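Metundale Sofa Covers and Upholstery Cleaning - Your Questions Answered

Hello, and thank you for stopping by. We get a good many letters and calls at the workshop, and over the years the same questions have come round often enough that Hedvika Šimko, who looks after our bookings, asked me to write the answers down properly. I've tried to keep them short and have mostly failed, so do skip to the bit you need.

Do you come to the house, or do I bring the sofa to you?

We come to you for nearly all fabric cleaning. The van carries everything, and all we ask for is a socket, a cold tap and somewhere to park within a reasonable walk of the door. Re-covering is a different matter, and for that we collect the piece and take it back to Vistlow, where the big cutting table is. Collection is free within Metundale itself and the villages on the Pakzad road.

How long will my sofa take to dry?

Most woven fabrics are ready to sit on by the evening if we've been in the morning. Thick chenilles and anything with feather cushions can want until the next day, and in the winter months I'd plan on that whatever the fabric. Open a window if you can bear it. Please don't put a fan heater right up against the arms, however tempting it is, as you can end up with a tide mark that's harder to shift than whatever we came for in the first place.

My sofa is a pale colour. Have I made a terrible mistake?

Not at all! Pale greys and oatmeals are the most popular colours we see, and a close weave is kinder than people expect. What shows first is the front of the arms and the top edge of the seat cushions, where hands and the backs of knees go. A weekly once-over with the soft brush on your vacuum does more good than any product in a bottle, and I say that as somebody who sells products in bottles.
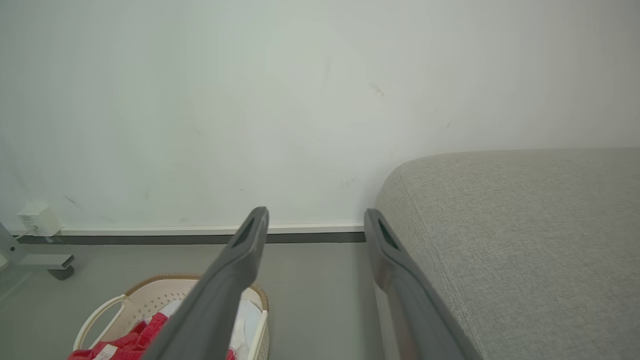

If you do have a spill, blot it with a plain white cloth and a little cool water, working from the outside towards the middle. Don't rub. I know everybody says it, but I've lost count of the small bald patches I've been shown by people who rubbed very hard at a spot of gravy and felt awful afterwards.

What does the code on the label mean?

Look under the seat cushions or along the base for a small tag. W means water-based cleaning is fine, S means solvent only, WS means either, and X means vacuum only and give us a ring. If the tag has been snipped off or washed blank, we'll test a hidden patch before we start. The test doesn't cost anything and adds very little to the visit.

How much does it cost?

A two-seater clean is £82, with the cushions done on both sides. Re-covering depends so much on the shape and the cloth that I'd only mislead you by guessing, but to give you a feel for it, the last three-seater we finished came to £937 with the customer's own choice of wool blend and new zips throughout. We ask for a deposit of £200 on re-covering, and that comes off the final bill.

Can I choose my own fabric?

Please do. Renato Valdebenito keeps the sample books and he's very happy to post you cuttings - put them on the arm of the sofa and look at them at breakfast and again with the lamps on, as greys in particular can turn quite blue or quite pink. If you've found cloth elsewhere, send us a piece first so that we can check it's heavy enough for seating. Curtain fabric, I'm sorry to say, hardly ever is.

Is the Zovura protector spray worth having?

It depends on the household. With small children or a dog that's allowed up, I would. If it's two of you and a newspaper, I'd save the money and spend it on a spare set of arm caps. We can put it on at the end of a clean if you mention it when you book.

Do I need to move the furniture?

Only small things, like side tables, lamps and the contents of the gap down the back of the cushions. We've handed back plenty of earrings and one set of car keys that had already been replaced.

When are you busiest?

March, without fail, and then the weeks before Christmas. If you'd like a morning visit at either time, ring a month ahead and ask for Hedvika. The phone is answered until 5 pm, and after that there's a machine that we do listen to.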